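Support > Booking and Stylist Accounts > Tickets > 287

Salons Prices Colour Guide Help Sign in

Ticket 287: Colour reminder is sent for the wrong service
Opened by: Sointu Lappalainen, Vusholm salon
Handled by: Sudheer Devadiga

Hello, since March our clients who book a root touch-up receive the reminder for a full bleach. It asks them to keep 6 hours free and to do a patch test again. Two clients cancelled with us. I checked the service list twice – the names are correct there.

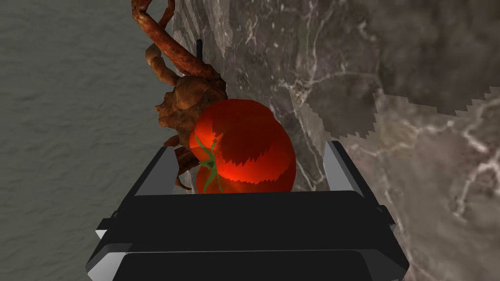 Reply from Sudheer

Thank you, Sointu. I found that both services use the same reminder text in your account. Please open Services, choose Root touch-up, and select "Short colour" under Reminder. Then save and send one test to your own phone.

Reply from Sointu

The test message is correct now. Bookings made before the change still show the old text – must I edit them one by one?

Status: waiting for support

We use cookies to remember your salon. Accept / Settings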